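From: the Ornden bench
To: gurkeo-users
Date: May 25, 2025
Subject: Re: wrist view drifts after finger change

On the list, the Findava lab wrote:
> We swapped fingers on our Gurkeo gripper and now the wrist view and
> the fixed view no longer agree on where the table is. Grasps land
> short, toward the robot. Did you redo the whole calibration after
> your swap, or only the wrist camera? And what torque are you using
> on the finger screws? The manual gives one number for the old
> fingers and nothing for the tapered ones.

Only the wrist camera, and only after I had checked two other things first. The manual is no help on the tapered ones, you're right about that. Wrist view and then fixed view from our cell, both with the new fingers on:

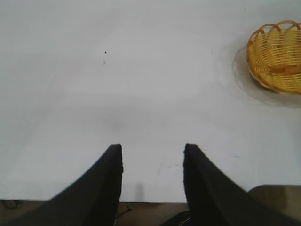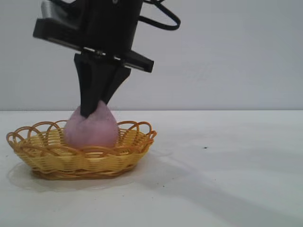 The first thing I check after a finger change is whether the fingers sit square, before I touch any camera numbers. I open the gripper over bare table and look at the wrist view. If one finger is not fully seated, its tip shows up higher than the other one. In our wrist view the two tips come out at nearly the same height with a clear gap between them, and that is good enough for me to go on. If yours are uneven, stop there. Take both fingers off, clean the seats, and put them back. No calibration will fix a finger that is sitting on a crumb of old thread locker.

Second, the cable. Ours comes out of the wrist housing and hangs in a loose loop to the right, which you can see in the fixed view. I left it long on purpose. We used to have it tied down tight, and at low reach it pulled on the camera bracket just enough to move the picture. It looked exactly like a bad calibration and I spent an afternoon on it. If you retied anything during the swap, run the arm through its lowest pose by hand and watch the bracket.

Then the wrist camera. We use the Aoki board, 27 poses, spread over the part of the table you really grasp in. Ours used to be bunched up in the middle and the far side was always off. I throw out any pose where the board is touched by a finger shadow. The diffuse light helps, but the fingers still put a soft shadow on the table and the corner finder does not like it.

The fixed camera I left alone. It isn't bolted to anything you took apart. If you want to be sure, compare a saved frame from before the swap with a new one and look at the line where the table meets the wall. If that line has not moved, leave the camera be.

One more possibility for landing short. The tool point in the config is still the one for the old fingers unless you changed it by hand — the swap wizard does not do it. It is line 962 in our copy of the cell file, but search for tool_offset as yours may be different. Ours changed by 11 mm. Put the new number in before you calibrate, or you will be doing the poses twice.

Torque: I don't have an official figure for the tapered fingers either. I snug them by hand with the short key, run 40 open and close cycles with nothing in the gripper, then check them again. One screw on the left finger took a little more turn the first time and none have moved after that. I plan to look at them again in June.

If the tips are level and the offset is right and it still lands short, post the residuals per pose and I'll take a look.

Ornden bench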